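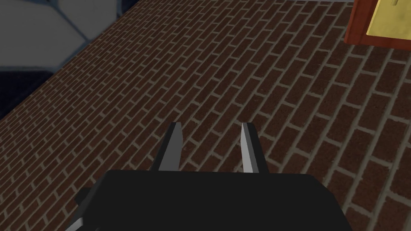 I've gone right off the phrase "quick catch-up". My friend Ebere Oyewole sends me one of these invitations every April, and I say yes every time, and then we spend three weeks swapping dates like a pair of solicitors. Last year it took 18 messages to arrange one cup of tea in Kilthorpe!

My gran never arranged anything. She knocked, and if you were in your dressing gown, well, she'd seen a dressing gown before. I used to find it mortifying (I was fifteen, everything was mortifying) but I'd love someone to do it to me now. 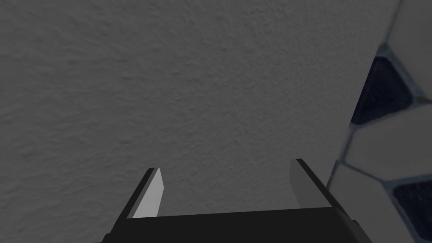 So I've started turning up. I ring from the end of the road, which I think is only fair, and I bring biscuits. Uchenna Afolabi wasn't keen the first time and told me so on the step, but she let me in and we talked until nearly eight. Ebere still wants a date in the diary, and I suppose she can have one. The rest of you should probably keep some milk in.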